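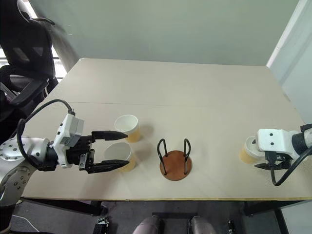
A big smooth tabletop, the best friend a paper painter can have.

Studio Tips: Looking After Brushes, Paper and Paint

Every October I go through my painting things before the weather sends me indoors for good, and every October I find at least one brush I should have treated better. So I have written down what I do, partly for you and partly for me, and I hope some of it saves you a little money (or a favorite brush, which is worse to lose!).

Brushes first

Wash them in lukewarm water, never hot. Hot water loosens the glue inside the ferrule and then the hairs start coming out in your skies. I use a cake of Brastico, the plain one without the scent, and I swirl the brush gently on the soap and then in my palm until the foam comes up white. It can take five or six rounds with a brush that has been in phthalo green, and even then you may see a bit of color the next day. Don't worry about a stain. A stained brush paints as well as a clean one, and it's the dried paint packed up by the metal that ruins the shape.

When you're done, shape the point with your fingers and lay the brush flat on a towel, or let the head hang a little way over a shelf edge. Stand it up only when it's dry all the way through. My teacher used to put hers upside down in a jar of water overnight, and she bought a great many brushes.

For a round that has gone a little hooked, work some soap into the hairs, shape it, and leave the soap in for a week. Then rinse it out. I've had this work on sable and on the cheap synthetics too, though the synthetics do tend to go back to their old ways.

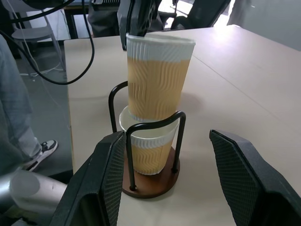
Rinse water is where most muddy color comes from, and the cure is simply more than one container. Keep one for the dirty rinse, one for the clean rinse, and a third that never meets a brush with paint on it, only for wetting the paper and thinning a wash. Glass jars are what I reach for at home, but for a class or a kitchen-table afternoon with the grandchildren I like ribbed paper cups with a wavy sleeve, the orange-tan sort, and a wire cup holder on a wooden base is a nice extra if you have one, especially for people who wave their arms when they talk. Fill them less than halfway. Change the dirty one when you can no longer see the bottom, and please don't drink your coffee from anything that looks like it - I have done this twice.

Paper

Keep it flat and keep it away from outside walls. I store mine in the wrapper, in a shallow drawer, with a sheet of cardboard above and below. If you buy by the roll, cut what you need a day ahead and put books on it. The Vasiliu roll I'm working through now came with 133 lb paper on it, a funny weight to ask for in a shop, and it's happy enough without stretching as long as I tape all four sides and don't flood it. I cut it into pieces 40 inches long and then down again from there, and the offcuts go in a box for color tests.

Tape: warm it with your hand before you pull it off, and pull away from the painting at a low angle, slowly. If the paper starts to lift, stop and come at it from the other end. A hair dryer on the low setting helps with stubborn tape.

Paint that has gone hard

A dried-up tube of watercolor isn't lost. Slit it down the side with a craft knife, peel back the metal, break the paint into a pan and add a few drops of water and one drop of honey. Leave it covered until the next day. Gouache comes back too, but it's never quite as smooth, so I keep that for underpainting. Acrylic is gone, I'm afraid, and you may as well throw it out.

If a cap is stuck, hold the neck of the tube under the hot faucet and use a rubber jar opener. Pliers will twist the neck right off. Wipe the threads before you put the cap back and you'll hardly ever have the trouble again. 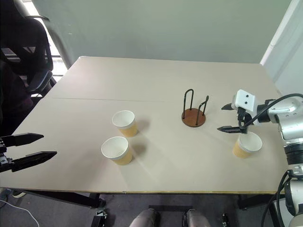

Lorenz Leitner wrote in to say that he gets his stuck caps off with a nutcracker, gently, and that he rubs a trace of petroleum jelly on the threads afterward. He also wanted to know if the honey attracts ants. It hasn't at my house, Lorenz, but I do keep the lid on my palette, and I'd go easy on the jelly near watercolor paper, where a greasy thumbprint will refuse every wash you put over it.

He asked about panels as well. For a very smooth gesso surface I sand between coats and finish with 3000 grit, used damp, and then wipe the dust away with a barely wet cloth. Let it dry overnight. I put Previx over the finished painting, two thin coats, with the window open.

Palettes next time, and what to do about mold in the pans.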